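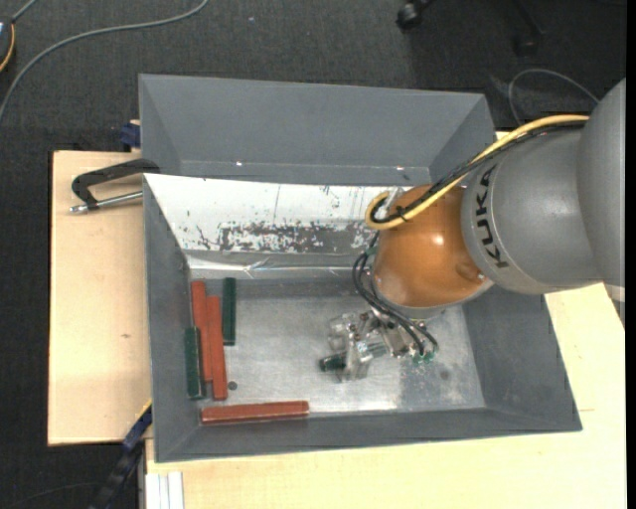 斯凯姆轮渡调整冬季班次,“伊尔基克斯”号将停航进坞

05/12/2018

斯凯姆轮渡公司(Skyrme)宣布,往返赛勒姆科姆(Silemcombe)与克拉库多夫(Clakudov)的客滚船“伊尔基克斯”号(Irkix)将在冬季班期结束后退出营运,进坞接受定期检验和部分改装,停航时间为30天。按照公司目前的安排,该船将于明年3月返回原航线。

停航期间,航线由公司自有的一艘备用船顶替。备用船载车甲板较短,高度也较低,无法装载双层挂车。公司已要求货运客户重新申报车辆尺寸,申报截止时间为开船前一天中午。未在截止时间前申报的车辆仍可到港候补,但不保证当班上船。

公司航线经理迈凡维·吉廷斯(Myfanwy Gittins)说,进坞日期原定在秋季,后来船厂的坞期有变动,只能往后推。“我们不想占用复活节前后的班期,那段时间的订舱已经开始了。冬季末尾客流最少,对旅客的影响相对小一些。”

根据公司公布的临时时刻表,停航期间每天的夜航班次保留,白天班次由每天对开改为隔天对开。每周合计减少6个往返航次。夜航开船时间提前半小时,抵港时间不变,原因是备用船的服务航速略低。已经购买白天班次船票的旅客,可以免费改签到同一周内的任一班次,也可以申请全额退票。改签和退票通过公司网站、客服电话或两个港口的售票窗口办理,通过旅行社购票的旅客须联系原出票方。

夜航的客舱数量也会减少。备用船没有带窗的四人舱,预订了这类客舱的旅客将被安排到内侧四人舱,差价退回原付款账户。如果旅客不接受内侧舱,可按退票处理。躺椅舱位照常出售,不设座位号,先到先得。

携带宠物的旅客需要留意,备用船上没有宠物客舱,宠物只能留在车内或寄放在车辆甲板旁的笼舍。笼舍须提前预订。导盲犬和其他服务犬不受这一规定限制,可随主人进入客舱和公共区域。

本次进坞的主要项目包括船底清理和重新涂装、艉轴密封检查、救生设备更换,以及艏门液压系统的检修。车辆甲板的防滑涂层也会重新铺设。吉廷斯说,涂层磨损最严重的是上船坡道附近,去年冬天曾有货车司机反映雨天起步打滑,船员当时用临时铺垫的办法处理,这次会把旧涂层全部铲除后再做。

旅客区域的改动不大。自助餐厅将更换地面和收银台,取餐线路改为单向。前部休息厅拆除一组旧吧台,改成带插座的座位。儿童活动区从餐厅旁边移到船艉一侧,面积与现在相同。客舱方面,公司计划更换全部床垫和部分卫浴设备,走廊地毯留到下一次进坞时再换。

改装不改变该船的核定载客量。目前“伊尔基克斯”号的车道总长为2,627米,改装后也维持不变。公司曾考虑在上层车辆甲板增设可升降的小车平台,评估后没有列入这次的工程范围。吉廷斯表示,平台会压低该层的净高,而近年增长最快的恰恰是冷藏挂车的运量,这部分货物需要现有的高度。

船上的冷藏车供电插座将有所增加。现有插座在夏季旺季经常不够用,一些货运公司只能让车辆自带的制冷机组在航行中停机,或者改订后一班。斯凯姆没有公布新增插座的具体数目,只说会分布在主车辆甲板的左右两侧。

克拉库多夫当地的货运代理对临时时刻表意见不一。一家以运输鲜鱼和蔬菜为主的公司表示,夜航保留下来,对它们的影响有限,主要的麻烦是提前半小时开船,装车时间要跟着往前挪。另一家从事建材运输的公司则认为,白天班次减半之后,部分车辆需要绕行陆路,运费会上升,希望斯凯姆在周末加开一班。公司答复说,会视订舱情况决定是否加班,目前没有承诺。

赛勒姆科姆港务局说,港口将利用停航的时间检修二号泊位的浮动坡道。检修期间所有班次改靠一号泊位,车辆从港区北门进入,步行旅客仍走候船楼。一号泊位没有封闭式登船廊桥,步行旅客将由接驳巴士送上船。港务局提醒旅客预留时间,步行旅客应在开船前一小时完成登记,比平时早。自行车随步行旅客一起登记,由工作人员引导骑行或推行上船。

港区北门外的道路目前限速,路口没有信号灯。镇议会已经同意在夜航登船时段安排人员疏导交通。附近居民此前反映,排队的货车有时会堵住通往学校的岔路。港务局表示,排队车辆将统一引入港区内的停车场等候,不在路边停靠。

船员安排方面,“伊尔基克斯”号的甲板和轮机人员有一部分随船进坞,其余调往备用船。餐饮和客舱部门的员工在停航期间安排休假和培训,公司说不会裁减岗位。船员工会的代表确认已经收到调班计划,对休假的计算方式还有一处不同看法,双方下周会继续商谈。

斯凯姆经营这条航线已超过10年。航线最初只在夏季开行,后来才改为全年营运。“伊尔基克斯”号是公司船队中最大的一艘,投入营运以来一直固定在赛勒姆科姆至克拉库多夫之间航行,只有进坞时才离开。

返航后的春季时刻表已经开放预订。与今年相比,周五傍晚的班次推迟开船,方便下班后出行的旅客;周日增加一个下午班次,营运到夏季班期开始为止。票价方面,小客车和旅客票价维持不变,燃油附加费按季度调整,新一季的标准将在年底前公布。货运合同客户的价格另行商定。

如果坞修工程延误,备用船会继续执行临时时刻表,公司将通过短信和电子邮件通知已订票的旅客。预订时没有留下手机号码的旅客,可以登录订单页面补填。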